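Dough sticking to the bench and tearing on the stretch, 600 g batch

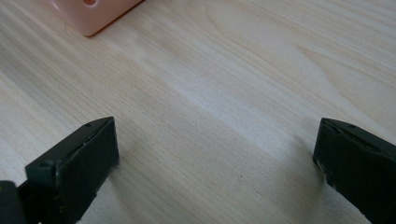
Pale wood surface, grain running on the diagonal.

Posted in: Takeaway and small kitchen > Pizza and grinders
Views: 1382

Larkden
I do the baking for a small sandwich and pizza counter. We sell hot grinders, calzones and a 12 inch pizza, and I have recently been told to bring the dough in house instead of buying frozen balls. The grinder rolls are fine. The pizza dough is giving me trouble.

Current formula, test batch:
Strong white flour, 600 g
Water, 420 g
Fine salt, 12 g
Instant dried yeast, 2 g
Olive oil, 12 g

Method as it stands. Everything in the mixer except the oil, low speed until it comes together, oil in, then second speed until it looks smooth. One hour covered at room temperature, divide into 4, ball, into a lidded tray, overnight in the fridge. Out of the fridge and straight on to the bench for service.

Two faults. The first is that the ball springs back when I press it out and then tears near the centre if I force it to size. The second is that it grips the bench as soon as any sauce goes on, so half the time the pizza goes on the peel as an oval. I have tried more flour underneath, which burns on the deck and leaves a bitter base.

The oven is a twin deck electric running at 320 C on the stone. Room temperature in the kitchen is cool first thing and warm by the evening. The fault is worse at lunch than at dinner, if that helps. Sunday was the worst so far, with a run of orders straight after opening.

Is 70 per cent water too much for this kind of flour, or is it the mixing? I would prefer not to change the flour as we have a lot of it.

Mhairi MacRitchie
Your lunch and dinner difference is the main clue. The dough is too cold when you open it. Cold gluten is tight, so it recoils, and when you force it the thin middle gives way before the edge moves. By dinner the tray has presumably been sitting out for longer and the kitchen is warmer.

Take the tray out well ahead of service. For balls of your size (1,046 g of dough divided into 4 is a little over 260 g each) I would allow two and a half hours in a cool kitchen and less in a warm one. Go by the temperature of the dough and not the clock. Put a probe into the side of one ball. I open at 17 to 19 C. Under 14 C I get the same spring you describe. If you are busy at opening, stagger the trays: first tray out early, second an hour later, and so on. A ball that has relaxed too long can go back in the fridge for a short while to firm up, but it will be flatter and more fragile, so use it next.

On the water, 70 per cent is workable with a strong flour but it leaves you little margin on the bench. Drop to 64 per cent, which is 384 g on your 600 g, and get the handling right at that level. You can go back up later in small steps. At 320 C on a deck you do not need a very dry dough, but you do not need 70 either.

Salt at 2 per cent is on the low side for pizza. I use 2.5, so 15 g. It tightens the dough slightly and slows the yeast in the fridge. If you raise the salt, leave the yeast as it is for the first trial so that you are only judging one thing.

For sticking:

Use fine semolina on the bench, or semolina and flour half and half. Semolina does not absorb water as fast and it scorches later than flour. Keep it in a shallow tub, drop the ball in, turn it once, lift it out and shake it.

Press out on the semolina, then move the base to a clean, lightly dusted part of the bench before topping. The patch where you pressed it will have damp spots on it.

Top quickly. Sauce, cheese, fillings, peel. If the ticket has extra items, have them in your hand's reach before the sauce goes on. Anything left for more than a minute or so with sauce on it will begin to stick.

Give the base a short shake before you commit to the peel. If one part holds, lift that edge with a scraper and throw a pinch of semolina under it.

Brush the peel clean between pizzas. Loose flour on the peel ends up on the stone and is probably where most of the bitterness comes from. Brush the stone as well, at least between rushes.

Also check the sauce. Strained tomato that has stood in a tub will separate, and the first ladle off the top is mostly water. Stir it before each run, or drain the tomatoes in a sieve for twenty minutes before you season them. The same goes for mozzarella if you are using it from brine. Slice it, leave it in a colander in the fridge overnight and pat it dry.

Leltura
just use a rolling pin. we did for years, base comes out even and nobody sent one back. bit of polenta on the peel and it slides off. you lose the puffy edge but if you are cutting it for takeaway boxes the customers dont care

Khumalo
I agree with the advice on temperature. Two points to add on the process.

You do not say how long the mix is or what temperature the dough is when it leaves the mixer. Both matter more than the hour on the bench. Aim for 23 to 24 C finished. In a spiral mixer, a small batch like 600 g of flour may just be pushed around the bowl by the hook and not develop properly, in which case it looks smooth on the outside and is still weak inside. Stretch a piece between your fingers. If it tears with a ragged edge while thick, it needs more mixing or a rest and a fold. I would test at the smallest batch your mixer maker recommends and no lower, otherwise the results will not carry over to full production.

The second point is when you ball. At present you ball before the fridge, which is correct for your opening hours. Do not re-ball on the day to tidy up flat ones unless they then have at least four hours before use. Re-balling shortly before service will give exactly the recoil you have described. If somebody on the early shift is doing this, ask them to stop.

I would not use a rolling pin for this style. It will get you through a lunch, but it pushes the gas out and the rim bakes hard at deck temperatures. A pin is fine for the calzones.

Larkden
Thank you. The dough was at 9 C when I probed it at opening, so that explains a good deal. I also asked, and the balls are being redone in the morning when they look flat. Both of those have been changed.

Trial at 64 per cent with 15 g salt, trays out at half past nine, first ball opened at 18 C. It went to 12 inches without tearing. Sticking much reduced with semolina, though I still had one grip on a pizza with peppers and onions, and I think those want draining too. Mixer is a planetary, so the small batch is probably all right. I will try the finished dough temperature next.

Zalmont
Does the same apply to grinder rolls? Mine shrink back after shaping and I am using nearly the same dough, only with milk in place of some of the water.

Mhairi MacRitchie
Zalmont, partly. Pre-shape into short logs, cover, rest for 20 minutes, then roll to full length. If they still shrink, rest them again halfway. Please start a separate thread with your weights, as milk changes the proving and the bake colour.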